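Enside suture practice kit, two months in

I bought the Enside kit in August, a few weeks before my surgical skills block started, and I have used it almost every evening since (usually at 9 p.m. with a podcast going). I love it! It has made me want to practice, and my last set of tools mostly lived in a drawer.

You get a needle driver, toothed forceps, scissors, a skin pad with precut wounds, and a box of mixed thread. The driver is the star. The ratchet clicks open with a light squeeze, it doesn't pinch my ring finger, and the tips still meet cleanly after 377 knots. I keep a tally in the back of my notebook, so yes, that number is real.

The pad is good too, softer than the Grokska one I learned on, and it grips the needle in a way that makes you follow the curve with your wrist. If you push straight through, it drags and puckers and you know right away. My simple interrupted stitches got much more even in the first couple of weeks, and I finally understand what people mean about matching your bite depth on both sides.
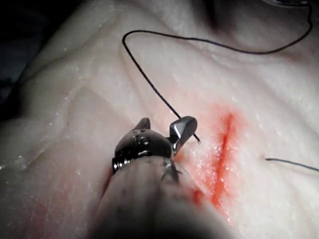 Juhász wrote under my first post on this kit that the pad is fine but the thread lets it down: the 3-0 nylon has so much memory that beginners will blame their hands for knots that slip. I went back and tried it again with that in mind, and I have to agree. Pulling the strand gently between two fingers before you start helps a lot, and a third throw takes care of the rest. I've since switched to Esmont thread for running stitches and kept the Enside stuff for drills.

Other small gripes: the case zipper sticks at the corner, and the printed guide skips the vertical mattress stitch completely, so you'll need to look that one up. The scissors are okay. Mine cut thread and that's all I ask.

I got 2 extra pads with my order and I'm still on the first one, with the middle wound pretty chewed up and the short ones near the edge hardly touched. Dust it with a little cornstarch after you wipe it down or it gets tacky in the case.

Four and a half stars from me. I'm starting on subcuticular next and will update when the second pad comes out of its wrapper.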